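Kustar Building, Ground Floor: Periodic Safety Checklist
Sheet for March. Covers corridors, Workroom 2, store and rear exit.

Result codes: S = satisfactory, C = comment, F = fail, N/A = not applicable.

1. Exits and routes

1.1 Main exit opens fully from inside without a key. S
1.2 Rear exit opens fully from inside without a key. C
Door binds on the threshold during the last part of its swing. Opens with one hand. Plane the bottom edge before the next check.
1.3 Corridor clear width maintained. S
1.4 Exit signs lit. C
Sign at the store end is dim compared with the others. Replace lamp.
1.5 Emergency lights, 60 minute discharge test. S
Test started at 7 a.m. All units still lit at the end of the period.

2. Fire equipment

2.1 Extinguishers on brackets, pins and seals in place. F
Unit 13 (store) has no seal. Pin present, gauge in the green. Tag out and exchange.
2.2 Access to extinguishers not blocked. S
2.3 Smoke detectors free of dust and paint. S
2.4 Fire door between corridor and store closes on its own from any position. C
Closes from wide open. Stops short of the latch when released from a small angle. Closer adjusted by a quarter turn and retested with the same result. Closer is a Gronirby unit of the older pattern; order the replacement arm together with the closer body.

3. Floors

3.1 Surface even, no trip edges. C
Joint filler missing along a short length by the store door. Refill.
3.2 Floor dry and free of oil. S
3.3 Mats flat, backing not worn. S
3.4 Drain covers seated. N/A

4. Workroom 2

4.1 Bench tops sound, no splinters or lifted strips. S
4.2 Cables kept along bench edges or beneath. S
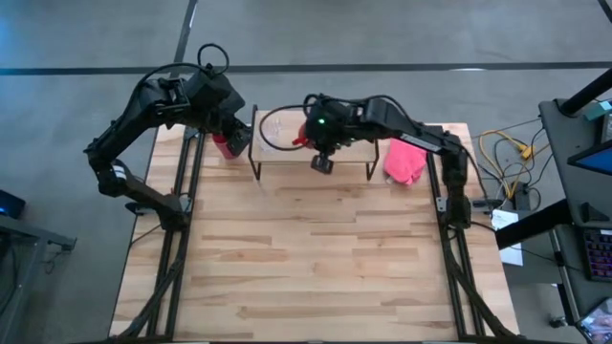 Item 4.2. Workroom 2, butcher-block top with cables along the side rails.

4.3 Outlets tested with plug-in tester. S
4.4 Power strips not connected one to another. F
Two strips in series at the window wall. Disconnected during the check. Fit a fixed outlet if the second strip is still wanted.
4.5 Room lighting even over work surfaces. S

5. Store

5.1 Shelving fixed to wall. S
5.2 Load signs posted and readable. C
Top shelf sign faded. Limit is 50 kg per shelf. Reprint at the same size.
5.3 Solvents in closed metal cabinet. S
5.4 Ladder feet and locks in good order. C
One rubber foot worn through to the rivet. Ladder moved to the repair rack.

6. First aid

6.1 Kit contents match list inside lid. C
Eyewash bottle expired. List calls for 10 wrapped dressings; count correct.
6.2 Kit location sign visible from the door. S

Follow-up

Items 2.1 and 4.4 to be cleared before this sheet is filed. Item 2.4 goes to Ilie Door Service with the closer model number. Remaining comments carry over to the April sheet under the same item numbers.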